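Does "works in unseen homes" mean anything if they got to pick the homes?

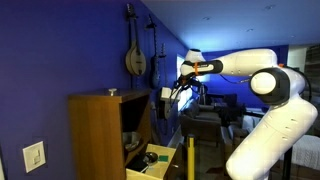

Arm at the cabinet, drawer open, instruments on the wall behind.

Posted by Joris Stevens
Tuesday, July 8, 2025

I've been reading the Rerkier write-up on training one arm policy across a lot of different rooms, and I can't decide how much of it to believe. The claim is that if you collect demonstrations in enough places, the arm will handle drawers and small objects in a room it has never been in. They report 3314 demonstrations and then a test of 400 attempts in new rooms, 363 of them counted as successes.

That's just under 91 percent, and it sounds great. But the text says the test rooms were "selected for suitability" and I can't find what suitability means. Also, the success rule is one line in the appendix. Does the drawer have to end up closed? Does the object have to be in it? If a person nudges the cabinet back into place halfway through, is that still one attempt?

I work on a small arm project at Nallis and my manager wants to copy the method. It would cost us most of a year. Is the result real or is it a nice-looking room and a generous scorer?

Annelies Verbruggen

A bit of both, I'd guess. I read the same paper in February, when it was still a draft, and these are the things that bothered me.

The 400 attempts are not 400 independent tests. They come from 15 rooms. If the arm does well in one room it tends to do well there all day, so you really have something closer to 15 data points, and a percentage with three digits in it is a stretch. Ask for the per-room table. The average could be hiding a couple of rooms where it hardly worked at all, and those are the ones you'd learn from.

Then the comparison. Their baseline was trained in a single room with fewer demonstrations. So when the many-room version wins, was it the rooms or was it just more data? You would need the same number of demonstrations both ways. I wrote to them about it and got a polite reply that said it was planned.

What I do give them credit for is that the rooms look like rooms. I have reviewed plenty of "home" results shot in front of a gray curtain. A blue wall with stringed instruments on it and a window glaring behind the gripper is harder on a vision system than a lab bench. How much harder, the paper doesn't say.

On your scoring question, the draft counted an attempt if the object ended up in the right place within the time limit. Closing the drawer was scored as a separate task. I don't know if that survived into the final version. Human nudges weren't mentioned either way, which I would take as a bad sign until told otherwise.

If it were my year I wouldn't copy it yet. Pick three rooms at Nallis, split the same amount of data between them, train a second policy on one room only, and test both in a fourth room chosen by someone who doesn't care who wins. You'll know in a few weeks if the effect is big enough to chase.

Bram Mulder

91% is good, what do you want. We got way less with the Trutska setup and ours was ONE drawer. Everybody picks their rooms.

Hanneke Boersma

Bram, everybody picking their rooms is the problem he's asking about.

Adding to what Annelies said: check how the arm got placed in each test room. In our own runs, moving the base a hand's width made more difference than changing the whole room. If somebody who knows the system parks it in a good spot in front of the cabinet every time, a lot of the hard work is already done before the attempt starts. I looked for a placement rule in the paper and found "positioned within reach." Within reach covers a lot.

I'd also ask for the uncut video of the 37 misses. Some groups will send it if you ask nicely.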